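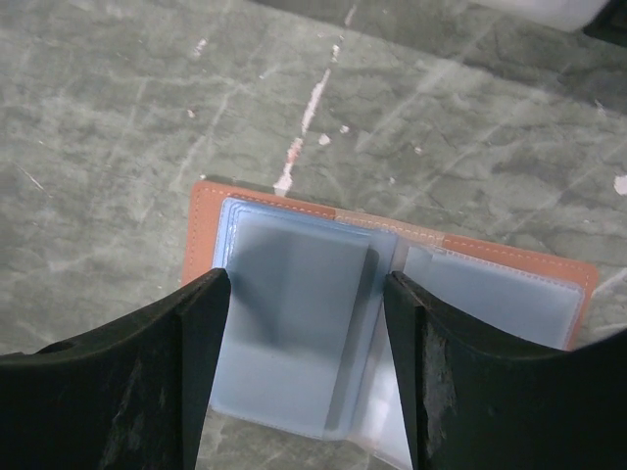

I finished the second year of my master's in dance research last month, and a few people asked what I spent it on. Short version: how dancers count. Longer version follows over the next several posts.

My area is rehearsal speech. I study the words, numbers and noises that dancers and choreographers make while a piece is being put together. Audiences never hear any of it, and most of it is gone by opening night.

I started because of a piece called Furley. I danced in it before I went back to school. It runs on a phrase of 87 counts that doesn't divide into eights, and every one of us had a different way of getting through it.

One dancer broke it into elevens and patched the end. Another sang it. I used breaths and lost my place whenever I was tired. We were together on stage most nights, and I wanted to know how.

For the thesis I sat in on rehearsals at two companies, Brollovel and Worier. Brollovel works from set music. Worier usually rehearses in silence and adds sound in the last week or so.

I recorded audio only. Video would have been easier to get money for, but as soon as there is video people want to talk about the shapes, and I wanted to listen to the talk.

I pulled 800 short clips from the recordings and tagged each one by hand. Number, word, syllable, breath, clap, foot. Some clips have four tags. The tagging took all of August and a good part of the fall.

At Brollovel, the counts drop out early. By the second week of a new piece they mostly use names for sections. The names are things like "the ladder" and "bad knee." A new dancer coming in has to learn the names before learning the steps.

At Worier the counts stay much longer, but they stop being numbers. "Five, six" turns into "fi-sih," and later it's just a sound on the exhale. By the time the sound score arrives, a few dancers resent it. I have that on tape several times.

The reading I leaned on most was outside dance: work songs, rowing calls, some linguistics on how people take turns in conversation. Dance writing has plenty on notation and very little on muttering.

The hardest part was the transcript format. Standard transcription has no good way to show that someone said "and" for three seconds while turning. I ended up with a three-line layout: speech on top, feet in the middle, a time line underneath. It's ugly and it eats paper.

My examiners had two main complaints. One was that I'm too close to the material, having danced in Furley. Fair. I wrote a section on that and they wanted it longer. The other was that two companies is a small sample. Also fair.

They also asked me to cut the chapter on claps, so that's a separate paper now. It isn't finished.

What comes next: I've applied for a small residency at Šimkus. They have a studio with a decent floor and a room for listening. If I get it, I'll work with dancers who have no shared language and see what they use to count.

Several of you asked to read the thesis. It's under a hold until the companies sign off on the quotes. I can send the introduction, 500 words, to anyone who messages me.

If you dance and you count in some odd way, I'd like to hear about it. Styles I have nothing on yet: tap, Irish, anything with partners. Replies are open and I read them in the evening.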